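I've spent 18 years around machines that pick things up, and I still get a little thrill when somebody lets me watch one being set up from scratch. So when Anil Murthy at Stadolura said I could sit in at the Sidville office while he tuned a two-armed kitchen robot in simulation, I was in the car before lunch (with snacks, thank goodness, because tuning takes forever).

The arms come first. Anil checks that the wrist views agree with the view from the body, then he opens and closes each gripper and looks at where the fingers land. Marulanda, the kitchen he was using, is a pain for this! All that hexagon tile makes a tilted wrist view look even more tilted, and he kept leaning his head sideways at the monitor until I was doing it too.

Then come the trial runs, 1,000 to a batch, and after each batch he goes through the bad ones by hand. He'd done 2,072 on the old finger settings before he threw those out in October and started over. "I liked those settings," he said, a bit sadly.

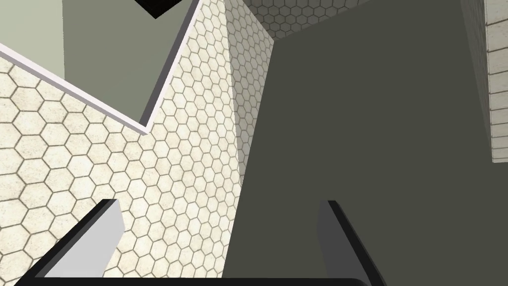
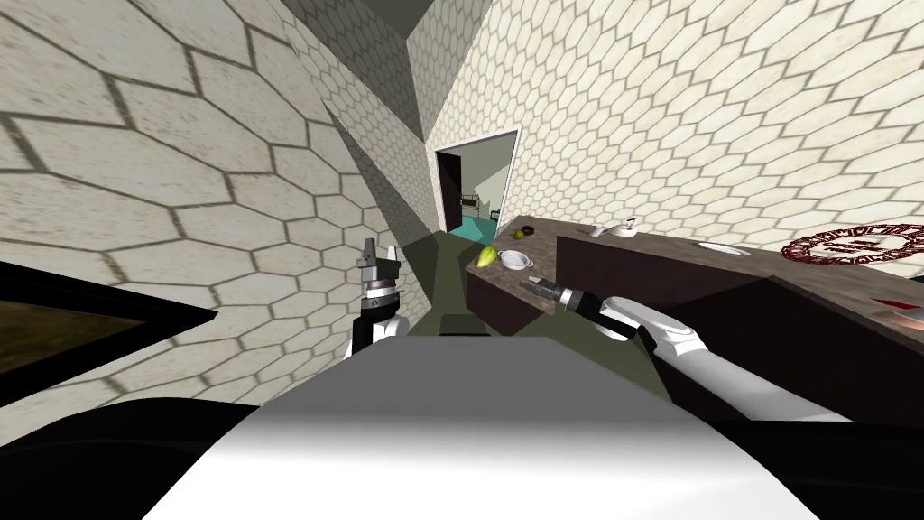 Open grippers in the Marulanda kitchen, from the wrist and from the body.

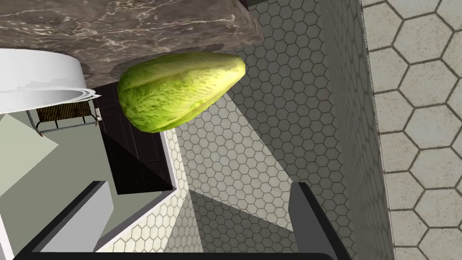
What eats up the day is the offset file. Each arm has its own, so that's 2 files to keep straight, and Anil writes every change in a paper notebook before he touches the keyboard. Broteo, the tool he uses to compare runs, will flag a finger that closes off center, but it won't say which number to blame. He changes one value, reruns the batch and goes for coffee. I had three cups. The left arm was still on his list when I drove home.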